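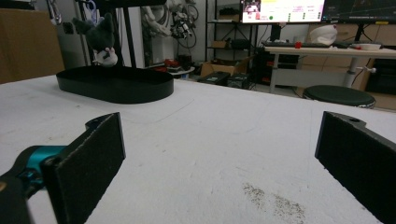 4.2 Residue on shared tables

The diary entries from Claltenden turned out to be the richest part of the whole study, and we were delighted by how much people had to say about wiping a table. Over the course of the project, participants wrote 3,274 entries, of which 1,970 dealt with surfaces used by more than one household. Our starting guess, following Heinonen, was that people would complain most about large objects left behind. They hardly mentioned them! A forgotten coat or box was simply moved to a shelf. What bothered them was the small stuff: crumbs, dust, grit, grounds, anything that had to be swept into a hand and carried to a bin.

Color matters a great deal here. Entries from Julbridge, where the tables are dark, mention residue far less often than entries from Claltenden, where they are white. A dark gray speckled patch on a matte white top (Figure 3) is the sort of mark that diary writers in Claltenden noticed from across the room, and several went on to write half a page on it. Faint lines and scuffs drew almost no comment, and we think this is a lovely result, as it suggests that people sort marks early into those that belong to the table and those that belong to somebody.

Figure 3. Dark gray residue on a white tabletop, with a black oval tray.

The second finding concerns time. Participants gave the previous user up to 20 minutes before they described a mess as "left" and stopped calling it "in progress." Ludger Nolte suggested that we reread the June entries with this in mind, and the shift in wording is wonderfully clear in 54 of them. The verbs change first, then the pronouns: "she is still working" becomes "they didn't clean up." We coded both changes in Evodik and return to the pronouns in Section 4.3, where we compare them with the interview material.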